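The Trouble with Curved Brick

A straight wall forgives a great deal. The bricklayer sets two corners, pulls a line between them and fills in, and an error of a few millimetres in one course can be lost in the next. A curved wall has no corners and takes no line. Every brick is placed against a template or a radius rod, and every joint is a wedge, narrow on the inner face and wide on the outer. The mathematics is school geometry. The workmanship is harder, and the supply of people who have done it is small.

Interest in curved brickwork has picked up again, mostly indoors. The reasons are practical. Interior partitions carry little load, need no weathering detail and can be built to a modest height, so the risk is low. A curve also stiffens a thin wall, which is why serpentine garden walls were once built half a brick thick with no piers. An interior wall of the same thickness, bent to an arc, will stand where a straight one would want restraint along its length.

Vilmos Bíró has been building them long enough to have views on most of the usual mistakes. He trained as a chimney builder and moved to partitions when the chimney work dried up. His yard at Drelanlow keeps a rack of plywood templates, each marked with its radius in chalk, and he will not lend them.

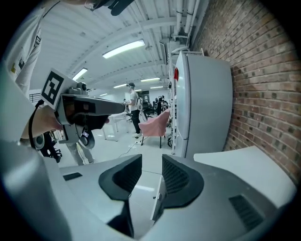

The first decision is the radius, and it governs everything after it. With a standard brick laid as stretchers, the outer face of each joint opens as the radius shrinks. Take a brick 215 millimetres long and 102.5 deep. If the inner joint is held at 6 millimetres, the outer joint on an inner radius of 4 metres comes to a little under 12, which is tolerable. Halve the radius and it passes 17, and the wall begins to look like a row of teeth. Bíró treats 20 millimetres as the absolute limit and dislikes anything near it.

There are three ways out. The wall can be laid in headers, so that the short end of the brick follows the curve and the facets almost vanish. This costs close to twice the bricks per square metre and doubles the thickness. Alternatively the bricks can be cut to a taper, which is slow, dusty and expensive in blades. Or they can be bought as purpose-made radials, moulded to the arc. The Kovács works produces radials in 22 patterns, with a lead time that has ended more than one scheme. A client who wants the wall by August must generally have ordered the bricks before the drawings were finished.

The second decision is bond. Flemish bond suits a medium curve because the headers break up the facets. Stretcher bond exposes them, and raking light makes matters worse. A lamp mounted close to the face will throw a shadow at every arris, and a wall that looked smooth at noon will look like a ratchet by six in the evening. Bíró asks to see the lighting plan before he quotes.

Setting out is done from a fixed pivot where one is available. A steel pin goes into the floor at the centre of the arc, a timber rod swings from it, and each course is checked along its whole length. The pin must be plumb and must stay plumb, so the rod rides up it on a collar. Where the centre falls inside a neighbouring room, or in mid-air beyond a stairwell, the template has to serve instead. A template checks only the short length it touches, and errors accumulate as it is moved along. The practice at Drelanlow is to scribe the full arc on the slab, seal the line with varnish, and plumb down to it every 4 courses. 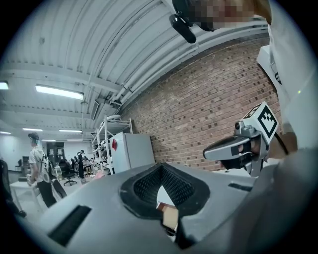
Mortar deserves more attention than it gets. A wedge joint dries unevenly: the thin inner edge stiffens first, while the thick outer edge is still soft enough to slump. A strong cement mix makes this worse by shrinking. Lime mortars are slower and more forgiving, and Bíró uses a moderately hydraulic lime for interior work, gauged with a sharp, well-graded sand. Pointing tools are a matter of shape. A jointing iron has to follow a recess that is wider at one side than the other, and the same form turns up in all sorts of moulded parts, such as the oval opening in the grey plastic housing shown here, which is lined with black rubber and narrows like a funnel towards the bottom. A square-ended tool run through a tapering recess scores the sides and misses the back. A tapered iron, ground to suit the radius, fills it in one pass.

Cleaning follows the same logic. Lime bloom on a curved face is more visible than on a flat one, again because of the light, and acid washing is a poor remedy indoors. The better course is to keep the face clean as the work rises, with a dry stiff brush once the mortar has firmed and nothing at all before then.

Then there is the question of what to put beside the finished wall. Furniture is made square. A desk pushed against a concave face touches at its two back corners and leaves a gap in the middle. Against a convex face it touches at one point and leaves a gap at each end. Joiners can scribe a worktop to the arc, but only if they are given the as-built curve, and the as-built curve is never the drawn one. At Drustine, a former seed store converted to workrooms, the worktops were cut from the architect's file and had to be cut again. 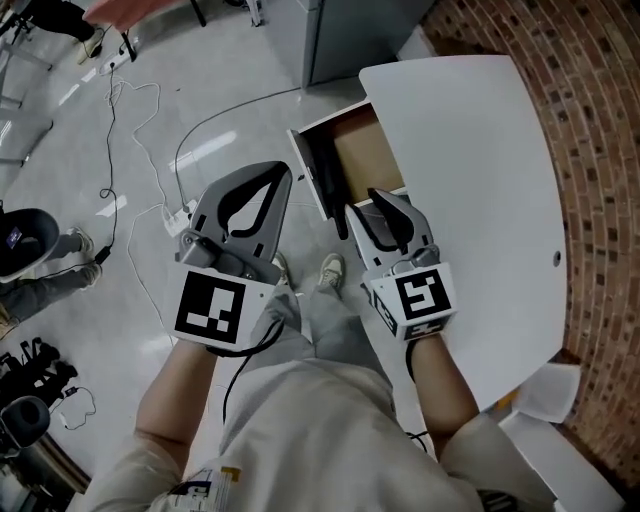 White desk with its drawer open, beside a curved red-brick wall.

The alternative is to stop trying. Freestanding furniture set a hand's width clear of the wall avoids the junction, keeps sockets reachable and lets the brick be swept. Fixings are best avoided altogether on the tighter curves. A batten will not lie flat, and a plug driven into the thick side of a wedge joint has little to grip. Where a shelf is essential, the bracket should be packed off the face and fixed into the body of the brick.

Skirting is a smaller problem with the same cause. Timber will bend to a wide arc if it is kerfed at the back, and flexible sections are sold for the rest. The Vekum building has neither. Its partitions run straight down to the slab with a bed of mortar struck flush at the foot, and the floor finish is trimmed to meet it. It took Bíró's crew six attempts to agree a detail for the doorway.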